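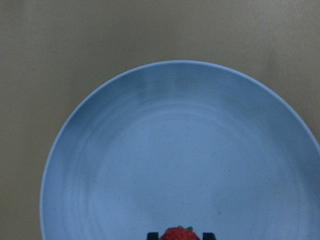
How do you get gray marks off a matte plate?

Start with a paste of baking soda and water, rub it along the mark with a damp cloth for a minute or two, and rinse. If the mark is still there, move up to a mild powdered cleanser. Most gray marks on tableware are metal left behind by cutlery, and metal sits on top of the surface until something slightly abrasive lifts it.

The longer version follows, with what I have learned from a cabinet of mixed plates and too many evenings at the sink.

Types of mark

I sort the marks into four groups before reaching for anything.

Metal transfer. Thin gray or pencil-colored lines, usually on the flat part where knives work, sometimes up on the slope where a fork gets dragged. They feel like nothing under a fingernail. A matte glaze is rougher than a glossy one at a small scale and acts like a fine file on soft stainless steel. Cheap knives mark more than good ones in my kitchen, and spoons mark more than I would have guessed.

Film. A dull cloud with no clear edge. Hard water, dishwasher residue, or grease that was never fully removed. It shifts when you tilt the plate under a lamp, and it disappears when the plate is wet and comes back when it dries. Vinegar handles the mineral kind. Hot water and ordinary dish soap handle the grease kind. I do the soap first, because vinegar on top of grease does very little.

Specks. A dark dot can be three things: dried food, a fleck that belongs to the glaze or the material, or a pinhole that has filled with something. Wet it, wait five minutes, and press with a fingernail. Food comes off. A fleck in the glaze will not move and needs no treatment. A pinhole can be felt as a tiny pit, and an old toothbrush with soda paste will get most of the color out of it. The color returns after the next curry.

Scratches. Real ones catch the nail. On ceramic they are rare. On plastic and melamine they are normal after a year or so of use, and no cleaning product fills them in.

Ceramic or plastic

The material decides how hard you can scrub, so check it before you start. A photo will not settle the question, and neither will the color, since a powdery blue comes in everything now. Tap the rim with a knuckle. Ceramic rings or at least clicks, plastic thuds. Turn the plate over and look for an unglazed foot ring, which means ceramic. Molded lettering or a small molding mark in the center of the back usually means plastic. Weight helps if you have something of the same size to compare.

For plastic I stop at baking soda paste and a soft cloth. Powdered cleanser takes the finish down and leaves a patch that is shinier or duller than the rest, depending on the plate. I ruined a green one that way and it now lives under a fern.

The method, for ceramic

1. Wash the plate normally and dry it. Marks are easier to find on a dry surface.
2. Put a plain towel under it so it does not slide.
3. Mix baking soda with enough water to hold together, close to toothpaste.
4. Rub with two fingers through a damp cotton cloth, light pressure, small circles. Follow the curve on the sloped part.
5. Rinse, dry, look at it from a low angle.
6. Repeat once. If there is no change after the second pass, switch to the cleanser and test it on the back first.
7. Wash again with soap before food goes near it.

Melamine foam pads also work on ceramic and are faster. I use them less than I used to. They are an abrasive, they crumble into the rings on a ridged plate, and on matte glazes I have seen a faint polished spot where I leaned too hard.

A test, such as it was

Dorothy Holroyd, who threw pots for years before her wrists gave out, lent me 11 matte stoneware plates in December, all from the same Ullach set and all well marked by family use. I cleaned most of them with soda paste and kept two aside for cleanser only. The paste took off nearly everything in the first pass, with some faint lines left near the center. The cleanser took off everything, in less time, and I could not see any difference in the glaze afterward under a desk lamp. Dorothy could. She held one up to the window and pointed to a slightly smoother area that I would have missed. She was polite about it.

Her view is that the marks should be left alone until they bother you. Each cleaning removes a little of the metal and possibly a little of the surface, and the plate will be marked again by the weekend. I clean mine every few months, usually on a Sunday, all in one batch.

Prevention

Stacking does more harm than eating. An unglazed foot ring sitting on the face of the plate below will scuff it every time the stack shifts. A sheet of paper towel between plates is enough. I cut up an old flannel sheet, which takes more cabinet height than it should.

In the dishwasher, keep matte plates away from the cutlery basket and from aluminum pans. Aluminum leaves gray smears that look worse than knife marks and come off with the same paste, only slower.

Serrated knives are the main offender at the table. Ginette Gaillard wrote to me after the cutting board post to say she switched her household to the Edix table knives and saw fewer lines. I have not tried them. My own set is Naylor, bought secondhand, and it marks everything.

Color matters too, in the sense that it decides what you notice. Pale blue and white show gray lines early. Speckled finishes hide them and also hide food specks, so they need a closer look before they go back in the cabinet. I run a thumb around the inside of the rim, where the slope meets the flat part, as that is where my washing tends to miss.

What I have not tried: the paste cleaners sold for glass stovetops, and anything with oxalic acid in it beyond the usual powder. A reader recommended the former. I will test it on a chipped plate when I have one to spare.

Next post will probably be on the Jorkotum drying rack and the rust at its welds.

Contact | Copyright, all posts and photos | Back to top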